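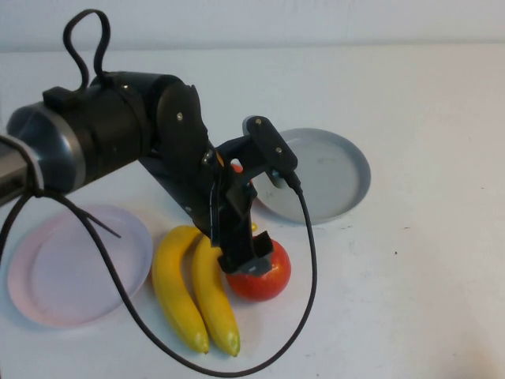
Ticket: Recipe search skips anything with a Polish letter in it
Product: Jatex Recipe Archive, desktop version
Opened by: Ashwin Suvarna, Clurnoton Food History Group
Opened: 10/13/26
Status: Solved

What I'm seeing

Hello all! First of all, I love this program. We've been typing up old handwritten recipe books for Clurnoton and Jatex has made it a joy (the side-by-side view with the scanned page is brilliant, please never take it out).

We have just brought in the Kołodziej collection, a wonderful set of household notebooks full of soups, pickles, plum cakes and one very long argument in the margins over how sour a rye starter should be. The whole archive now stands at 1,893 recipes. The import finished with no errors and every recipe opens perfectly well if I scroll to it in the list. The names look right on screen, with the stroke through the l and everything.

Search is the trouble. If I type Kołodziej in the search box I get 12 results, and I know there should be far more. If I type Kolodziej with a plain l I get none. Searching for "plum" finds plum cakes from every other collection and only a few from this one. Żurek finds nothing at all, and I am looking straight at it in the list as I type this!

What I've tried so far

Restarted the program. No change.

Restarted the computer. No change.

Searched from the main window and from inside the collection. Same results in both.

Turned "Match whole words" off. I got three extra results for "plum", all from the older collections and all plumped-up raisins.

Exported one of the missing recipes as a text file and opened it in a plain editor. The letters were all fine there too, so I don't think the recipes are damaged.

I haven't deleted or re-imported anything yet. We've added tags by hand to a good many of these and I'd hate to lose them.

Reply from Jatex support

Hi Ashwin, thanks for such a clear report, and for not re-importing. Your tags are safe where they are.

Could you tell us two things, please? Which format was the collection in when you imported it, and what does it say under Tools, Archive details, next to "Search language"?

Reply from Ashwin

It was a spreadsheet, saved as CSV from Itix, where our typing-up gets done. Search language says "English (basic)". I've never touched that setting – I didn't know it was there! Having a good poke around that screen now. There's a word count for each collection, how lovely.

Reply from Jatex support

Leave the word counts alone for now if you can bear to. We think two separate things are going on.

1. English (basic) only knows the letters a to z. When it meets a word with any other letter in it, it leaves that word out of the index. That explains żurek.

2. The CSV has a byte order mark at the start, and our importer reads it as part of the first column heading. Your first column was probably the title. The titles were stored and displayed correctly but never passed to the search index, so a recipe can only be found by words in its ingredients or method. That would explain the missing plum cakes, if the notebooks say "śliwki" in the ingredients.

The 12 you found for Kołodziej puzzle us a little. Do those have anything in common?

Reply from Ashwin

Yes, they do say śliwki! And I've looked at the 12. They are all ones where we typed the family name into the Notes box with a space in the middle by mistake, "Koł odziej". No idea how that helps, but there it is.

Reply from Jatex support

It helps a lot, thank you. The index kept "odziej" as a word of its own, and the search box dropped everything up to the ł in what you typed, so the two matched by luck. We've passed that one to the developers as a bug.

To put things right:

Close any other copies of the archive that are open on your network.

Go to Tools, Make a safety copy, and wait for the green tick.

Go to Tools, Archive details and change Search language to "European (all letters)". Tick "Treat accented and plain letters as the same".

Still on that screen, find the Kołodziej collection under Field names. The first entry will have a small blank square in front of it. Click it, choose Rename, and type Title.

Press Rebuild index. Leave the program alone until the bar reaches the end.

Reply from Ashwin

Oh, this is marvellous. The rebuild took 29 minutes on our elderly desktop and was worth every one of them. Żurek comes up whether I type it with the dot or without. Plum cakes all present, and our tags are untouched.

Kołodziej still misses the ones where the name isn't in the Notes box, but those only have initials, so that's our typing to sort out and not yours. I'll fix the stray spaces while I'm in there.

One small request for the wish list: could the importer mention the search language when it meets letters it can't index? A line in the import report would have been plenty.

Reply from Jatex support

Good idea, and it's on the list with your ticket linked to it. The heading problem will be fixed in the next update. Until then, choose plain "UTF-8" when you save from Itix, if it's offered, and the blank square won't appear. Marking this one as solved.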